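Plolalthorpe Shared Workshop
Equipment tickets / Bench arm
Ticket 38: Gripper rotates small parts in the jaws during transfer
Opened by: Hiba Harb
Assigned to: Halvard Midtbø
Priority: normal
Status: open, monitoring

Hiba Harb wrote:
The arm picks up the plastic hooks cleanly but the hook turns in the jaws once the wrist starts to move. By the end of the transfer it leans to one side and the place step misses. It happened on 3 runs out of the last 40, which doesn't sound like much, but each one stops the sequence and the arm needs homing by hand. I'm using the Memen control script from the shared folder with no local edits. Grip force is at the default. The larger blocks we use for testing don't do it.

Halvard Midtbø wrote:
Please check the following before changing any settings.
Fingertip pads: wipe both faces with alcohol and look for glazing.
Linkage screws: check for play with the power off.
Grip height: note how far up the hook the tips close.
Do the failures happen on the same leg of the path each time?

Hiba Harb wrote:
Pads wiped, no glazing. Screws are tight on the right. The outer left one took perhaps an eighth of a turn. All three failures were on the swing after the lift, where the wrist reverses. Grip height is wherever the script puts it, and I haven't measured it.

Imad Daher wrote:
I had something similar with the old Tornent pads. The hook has a flat back and a bent arm, so if the tips close on the bend they only touch along a line and it will pivot. Try a fixed pick pose with the part upright and the tips low down. Also turn the wrist speed down for that one segment and see whether it still happens.

Halvard Midtbø wrote:
Agreed on the pick pose. Change one thing at a time, though. Pose first, ten runs, then speed. Save the wrist view with the jaws shut and attach it here so we have a reference for the grip height.

Hiba Harb wrote:
New pick pose stored as slot 2. Wrist view attached, jaws closed and wrist held still.
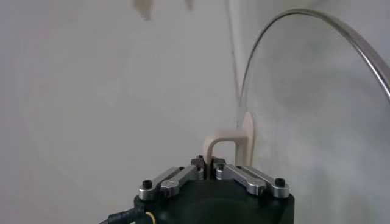
Attachment 1: wrist view, hook upright, tips closed on the lower part.

Halvard Midtbø wrote:
Grip height looks right to me. Keep that pose. The cable and the yellow wire are both visible at bottom left, so please check they have enough slack at full wrist rotation. If the cable pulls tight at the reversal it could be giving the gripper a tug, and that would match where your failures are.

Hiba Harb wrote:
Ten runs with slot 2 at the old speed: one slip, same segment. I then turned the wrist through its full travel by hand with the power off. The black cable goes tight shortly before the end stop. The yellow wire has plenty of room.

Arif Ekanayake wrote:
That cable was re-tied when I had the forearm cover off in February. I probably put the tie too close to the wrist. Cut it and move it back to the next hole in the bracket. There are spare ties in the Kanaan drawer under the bench supply. Don't tie the yellow wire into the same bundle, it wants to move on its own.

Hiba Harb wrote:
Tie moved back one hole. No tension at either end stop now. Another ten runs with slot 2, speed unchanged, no slips. I haven't touched the force setting or the wrist speed.

Halvard Midtbø wrote:
Ten is too few at the rate you reported. Please do a full set of 40 before we close this, and put the result in the log with the date. Leave slot 2 in the shared script and mark it as the hook pose so it doesn't get overwritten.

Marit Sjögren wrote:
Slot 2 renamed in the shared copy. Anyone running an older local copy should pull the new one before using the arm.

Hiba Harb wrote:
The full set is booked for Fri 26 December. Ticket stays open until then.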